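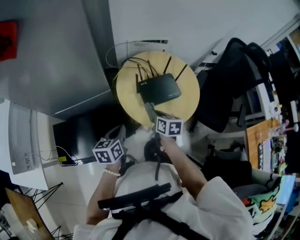 Data collectors wanted – home and small office tasks (part time, paid)

Colville is hiring people to record everyday hand tasks for robot learning. Start in September, sooner if you clear the paperwork fast. No robotics background needed. Steady hands and some patience, yes.

The work

You wear a harness and hold a gripper in each hand. You do ordinary things with them. Move a router on a table, straighten a cable, put a cup back on a shelf, open a drawer, close it again. Each try gets recorded and goes into the training set for Pfister, our two-arm learning system. Then you reset and do it again, a little differently. Different start spot, different angle, other hand first.

The marker cubes on top of the grippers are how we track where your hands are. Keep them facing out, keep sleeves and hair off them. If the cube gets covered for long the take is no good and we have to toss it.

Current list has 31 tasks. Target for this round is 1281 accepted takes across all collectors. We are behind, hence this ad.

Where

Two options:

Our rooms in Clevness. Small apartment setups, furnished and cluttered on purpose. Please don't tidy them.

Your own place, once you've done your first 10 sessions with us. We want real rooms – narrow kitchens, low tables, chairs in the way, stuff on the shelves. You sign a release, and so does anybody else who lives there. Put away mail, family photos and screens with anything private on them before you start recording.

Hours

Sessions run three hours with two breaks. Morning block starts at 9, afternoon block at 1:30. Most people do three or four sessions a week. More than five we won't book, arms get tired and the takes get sloppy. Evenings maybe later in the fall, no promises.

Pay

Hourly, paid every two weeks. Training is paid at the same rate. Rejected takes don't come out of your pay, but if most of a session is rejected we'll sit down and go over it with you. Rate is in the packet we send after the first reply, and it's the same for everybody. Home sessions get a small extra for setup time.

You should

– be 18 or older and allowed to work in the US
– be able to stand, lean and reach for most of a session
– have normal use of both hands (lefties very welcome, we have too few)
– be OK with a harness on your back and shoulders, straps adjust
– follow a written task sheet without skipping steps
– be able to do the same thing up to 40 times in a row and still pay attention

Nice to have: you've done lab studies, motion capture, warehouse picking, sewing, kitchen work, anything with your hands all day. Not required.

What a take looks like

Read the task card. Hands to start position. Say the task number out loud. Do the task at a normal speed, not slow motion, people always go too slow at first. Hands back to start position. Stop. Mark it good or bad on the tablet. If you dropped something, leave it in and mark it "recovered" if you picked it up and finished. We want those. If you bumped the table or talked to someone in the middle, mark it bad and move on.

Uploads go through Sillix, our own recording app. Takes a few mintues at the end of each session. At the Clevness rooms we handle it for you. At home you need decent wifi and an outlet near where you work.

What we keep

Video from the rig, gripper position, open/close signal, the task number. Audio is used to find the task number and then deleted. Your name isn't attached to the takes. You can ask to have a home session pulled within 30 days, no questions. After that it may already be in a training run and we can't get it back out.

How to apply

Use the form on the Colville jobs page, pick "collector – Clevness". Tell us:

which blocks you can do, morning or afternoon
left or right handed
whether you'd be up for recording at home later, and what kind of rooms
anything about your back, shoulders or wrists we should know before we put a harness on you

No resume needed, no cover letter. We call people in for a one hour tryout, paid. You do three tasks with the grippers and we look at the takes together. You hear back withing a week.

We have 9 spots this round. If they're full when you write we keep your form for the next one, unless you tell us not to.

Wear something comfortable with sleeves that roll up. Street parking only, the lot belongs to next door and they do tow.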